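The Red Bins

I got the workshop job at Halliday in September, which is a lousy month to start anything, and my first task was the red bins. You'd think a bin is a bin. These ones had washers from Tramora in with hinges from Iditik, and a whole layer of something marked Pliltumix that I still couldn't name for you if you paid me.

Three weeks I sorted! I got to know every grey scuff on that floor. I hummed. I ate my sandwiches by the white column, where the light's good, and wrote labels in my best printing – 312 of them, a colour for each size. My mum would have been proud, and she's hard to please about handwriting.

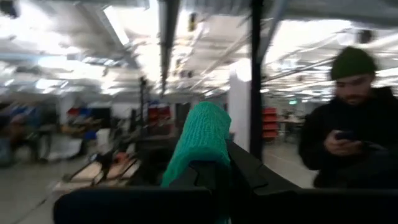 The workshop, with the red bins at the back.

The bloke in the olive beanie hardly spoke to me that whole time. He'd look at his phone, look at the bins, look at his phone again. I figured he was timing me, so I went faster and mixed up two sizes of bolt and had to tip the lot out and start over.

Then on my last evening with the labels he wandered across, beard first, and held the phone out. It was a crossword. He'd been stuck on the same corner since lunch.

"Small metal ring," he said. "Six letters."

I had 2000 of them in my apron pocket, or it felt like it. I gave him one and went to find my coat.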